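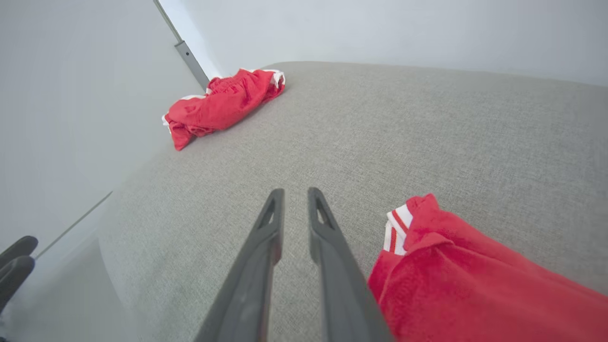
2 November 2018 — 4 minute read

I lost most of October to a planner that believes in the straight line. Give it a start pose and a goal pose and it will find you a lovely path, provided the world is made of boxes. Laundry, I regret to report, is not made of boxes.

The task is picking clothes off a padded seat and putting them somewhere else. My grandmother could do it while on the phone. My software does it in five stages, each with its own config file, and two of those config files disagree about which way is up.

Perception first. I started with plain color segmentation, which I'm told is embarrassing in this day and age. But red clothes on gray fabric is about the kindest problem a wrist camera will ever be handed, and I take kindness where I find it. The trouble is white trim. The mask keeps the red, drops the trim, and then hands the grasp code a garment with its edges nibbled off. Since cuffs and waistbands are the parts I'd most like to grab, this was a poor trade. The fix was to grow the mask outward and keep any pixel that sat above the cushion in depth. It works, apart from the fingers.

The fingers! They are always in view, they are dark gray, and they cast their own little shadows on whatever they're about to touch. I had a static mask for them, drawn by hand back when the camera mount was slightly different. For a week the grasp code kept proposing that the robot pick up its own left finger. Confidence was high, too. Now the mask is rendered from the joint angles every cycle, as it should have been from the start.

Then there's the cushion. I had modeled it as a flat plane, and the edge curves down, so any candidate near the edge came out floating above the fabric. The gripper would close politely on air and report success. I wrote a small tool called Dedivine to replay the logs and draw the fitted surface over the depth points, and it took one look to see the problem. (The tool took three evenings. The look took a second.)

Numbers, for those who like them: I replayed 3000 logged grasp proposals through the old code and the new. The old code threw out 1532 of them before planning even started. The new code throws out 583, and the ones I've checked mostly deserved it.

Control is still the weak spot. I run the approach at two speeds, fast until the fingers are near the cloth and then slow, and the switch between them makes the wrist twitch. I've smoothed the velocity, and now it twitches with more dignity. Next on the list is blending the two properly, and then deleting the config file that thinks gravity points left.

Contact: use the form on the About page
© 2018 Dedivine notes
Back to top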